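렌다흐(Rendach) 공유 작업실 책상과 모니터 자주 묻는 질문

마지막 수정 2024. 2. 29.

안녕하세요, 렌다흐에서 책상과 비품을 맡고 있는 솔렌 마르티입니다. 자리를 새로 잡으신 분들이 복도에서도, 메일로도 비슷한 것을 많이 물어보셔서 한 번 모아 봤어요. 읽다가 빠진 내용이 보이면 편하게 말씀해 주세요. 제가 좀 길게 쓰는 편이라 미리 양해를 구합니다!

모니터를 받침대에 세워 쓰면 안 되나요?

물론 됩니다. 창고에 받침대를 따로 보관하고 있으니 찾으시면 꺼내 드릴게요. 다만 저희 책상은 깊이가 넉넉하지 않아서, 받침대를 올리면 키보드가 자꾸 앞으로 밀려 나오고 공책 한 권 펼 자리도 빠듯해집니다. 암을 쓰시면 화면 아래가 통째로 비니까 컵도 두고, 서류도 펼치고, 점심 먹고 잠깐 엎드리기에도 좋아요(저도 가끔 그럽니다).

제 모니터를 가져와서 암에 달아도 되나요?

네, 가져오셔도 됩니다. 먼저 모니터 뒷면에 베사(VESA) 규격 나사 구멍이 있는지 봐 주세요. 암이 버티는 무게는 8kg까지이고, 받침대를 뺀 화면만의 무게로 따지시면 됩니다. 설명서에는 받침대까지 합친 무게가 크게 적혀 있는 경우가 많아서 지레 포기하시는 분들이 계신데, 작은 글씨 쪽을 한 번 더 읽어 보세요. 판을 조일 때는 둘이서 하시는 게 편합니다. 한 사람이 화면을 안고 있고 다른 사람이 나사를 돌리면 금방 끝나요.

뒤쪽 케이블은 어떻게 정리하면 좋을까요?

제일 많이 받는 질문이에요. 책상 앞에 앉으면 화면만 보이지만, 맞은편에 서 있는 사람 눈에는 모니터 뒷면과 거기 달린 선이 먼저 들어오거든요. 사진 속 검은색 델 모니터도 뒤에서 보면 네모난 베사 마운트 판에 암이 이어져 있고, 어두운색 케이블 두 가닥이 밝은색 나무 상판 쪽으로 둥글게 늘어져 있지요. 저는 선을 너무 바짝 당겨 묶지 마시라고 말씀드려요. 암을 앞으로 끌거나 옆으로 돌릴 때 여유가 없으면 단자가 당겨집니다. 화면을 제일 멀리 보낸 상태에서 길이를 맞추고, 남는 만큼만 벨크로 끈으로 느슨하게 묶어 주세요. 끈은 입구 서랍에 있고 그냥 가져다 쓰시면 됩니다.
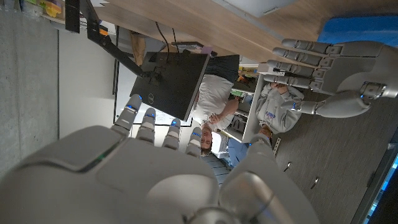 암이 자꾸 아래로 처져요.

관절의 장력이 모니터 무게와 안 맞아서 그래요. 육각 렌치로 조금씩 조이면서, 손을 뗐을 때 제자리에 머무는지 봐 주세요. 한 번에 많이 돌리면 이번에는 화면이 위로 튀어 오르니 꼭 한 손은 모니터에 얹어 두시고요. 렌치는 스테인 미힐스 씨 자리 옆 공구함에 있습니다. 쓰고 나서 돌려놓아 주시면 다음 분이 참 고마워하실 거예요.

키보드가 상판 끝에 걸쳐 있어도 괜찮을까요?

잠깐이면 괜찮지만, 지나가던 옷자락에 걸려 떨어지는 일이 꽤 있습니다. 자리를 비우실 때만이라도 안쪽으로 쑥 밀어 넣어 주세요. 손목도 상판에 얹히는 쪽이 덜 피곤합니다.

자리를 옮기고 싶은데 암도 같이 옮겨 주시나요?

그럼요. 옮기기 2일 전까지 메일로 알려 주시면 저나 아넬 은코시 씨가 도와드립니다. 8월에는 휴가가 겹쳐서 조금 더 걸릴 수 있어요. 클램프 자국이 남지 않게 고무판을 받쳐 달아 드리는데, 직접 하시겠다면 그 고무판도 잊지 말고 챙겨 가세요. 작아서 바닥에 떨어지면 정말 찾기 힘들답니다.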